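Kitchen > Guides > Tadska Pasta Cooker > Section 4: Cooking rice and corn pasta

4. Rice and corn pasta

I wrote this section last because gluten-free pasta gave me the most trouble when I was testing the Tadska. It foams, it sticks, and it goes from crunchy to mush while you're looking for a fork. The settings below are the ones I use at home now, and they work in both the small and the large tub.

Before you start, check that the strainer lid clicks on both sides. If only one side clicks, take it off and turn it around (the tabs aren't the same width, and yes, I did this wrong for a week).

1. Put the dry pasta in the tub. Stay under the lower line for corn elbows and under the upper line for rice spaghetti.

2. Pour in cold water until it covers the pasta by two fingers. Add salt now if you like it.

3. Leave the strainer lid OFF and microwave on high for six minutes.

4. Stir really well, all the way down into the corners! Corn pasta loves to glue itself to the bottom.

5. Microwave again on medium, three minutes for corn and five for rice. Taste a piece. If it's still chalky in the middle, give it one more minute and taste again.

CAUTION: The tub handles stay cool but the rim does not. Use oven mitts on both sides and tip the tub away from you when you drain.

6. Click the strainer lid on and drain over the sink.

7. Rinse rice pasta under warm water for a few seconds and shake it out. Don't rinse corn pasta, it falls apart on me every time.

8. Toss with a spoonful of oil or go straight to the sauce, then get it onto plates.
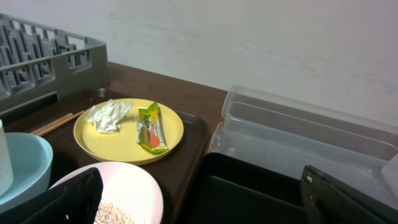
Plate and tray, with the dish rack behind.

Note on foam: if you get white foam climbing over the rim in step 3, stop the oven, let it settle, and carry on at medium. A bigger tub helps more than less water does. I tried both.

Note on blends: the Melar rice and quinoa twists behave like rice, so follow the rice times. Lentil pasta is its own animal and I've put it in Section 5.

Leftovers: rice pasta turns hard in the fridge. Sprinkle a little water over it, cover loosely, and warm it on medium for a minute. It comes back softer than you'd expect, though I wouldn't serve it to company. Corn pasta I just put in soup the next day.

Cleaning: starch dries like cement, so fill the tub with warm water right after draining and let it sit while you eat. Skip the steel wool on the strainer lid, the little slots scratch and then they hold on to everything.

Comments (3)

Noura Karaki: My oven is an old weak one and six minutes did nothing. Eight was perfect for the corn elbows. Thanks for the tip about the lid tabs, mine was on backward too!

Wissam Awad: Can you do a half portion? I live alone and the lower line is a lot of pasta.

Reply from the author: Sure, I do it for lunch all the time. Same two fingers of water, and take two minutes off step 3.

Questions about this guide? Use the contact form | © 2020 | Back to top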